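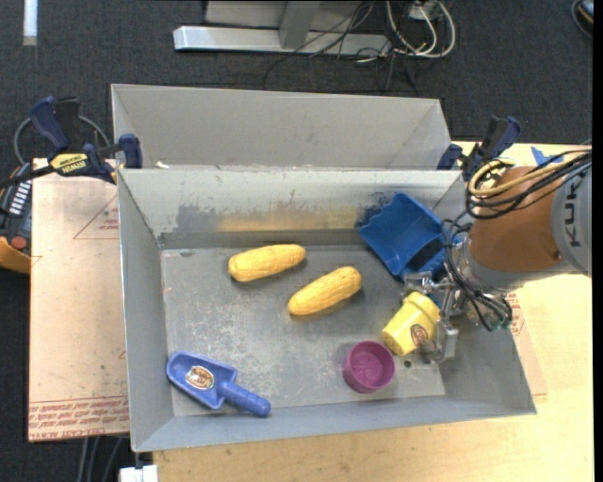 Una reseña de lectura se redacta mejor a partir de fichas que de memoria. El procedimiento sirve para cualquier novela juvenil; aquí se aplica a Koron, de Abena Darko, 126 páginas. Cada ficha recoge un solo dato: página, personaje y una frase. Conviene separarlas en dos bandejas, una para trama y otra para estilo, como los dos recipientes grises de la foto, uno detrás del otro.

1. Primera lectura sin notas. Marque solo la página con un punto a lápiz.

2. Segunda lectura. Rellene un máximo de 9 fichas - si salen más, descarte las que repitan personaje.

3. Resumen. Limítelo a 60 palabras y deténgalo antes del desenlace. En Koron, el corte adecuado es la llegada de Laryea al puerto.

4. Valoración. Apoye cada juicio en una ficha y cite la página entre paréntesis.

5. Revisión. El texto completo no debe pasar de 735 caracteres si va a publicarse en la sección de lectores de Bundley. Los espacios cuentan, el título no.

Guarde las fichas hasta que la reseña esté publicada.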